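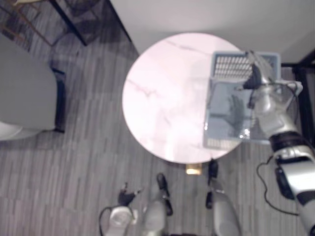
4.3 Setting the Humidity and Airflow Controls

The Neves 20 keeps leafy vegetables and root crops at separate humidity levels. Complete the leveling procedure in section 4.2 before starting. The cabinet must have been connected to power for at least six hours.

1. Press and hold MODE until the display shows HU. The current setting flashes.

2. Use the arrow keys to select a level from 1 to 6. Levels 1 and 2 are for onions and garlic, 3 and 4 for root crops, and 5 and 6 for cabbage and other leafy vegetables.

3. Press SET. The display stops flashing and a single tone sounds. If three tones sound, the door is open and the setting has not been saved.

Note: A change of level takes up to 11 hours to reach the full cabinet. Do not adjust the setting again during this period.

4. Slide the rear air damper to the position that matches the level selected. The damper is manual and does not move when the level is changed on the panel.

5. Load produce in vented baskets. Leave a gap between each basket and the back wall - the return air duct runs the full width of the cabinet at that point.

6. Place cabbages in a single layer, with loose outer leaves removed. Do not wash them before storage.

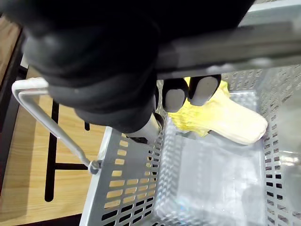
7. Close the door and check that the gasket is seated on all four sides.

Caution: Do not store apples or pears in the same compartment as leafy vegetables. Ethylene from the fruit causes yellowing and leaf drop, even at low temperatures.

Caution: Do not line the shelves with paper or plastic film. Blocked shelves can cause ice to form on the evaporator.

4.4 Refilling the Water Tank

The tank supplies the humidifier at levels 4 to 6 only. At lower levels it can be left empty.

1. Pull the tank straight out - do not tilt it.

2. Fill with distilled water to the MAX line.

3. Push the tank back until it clicks, then press RESET to clear the tank light.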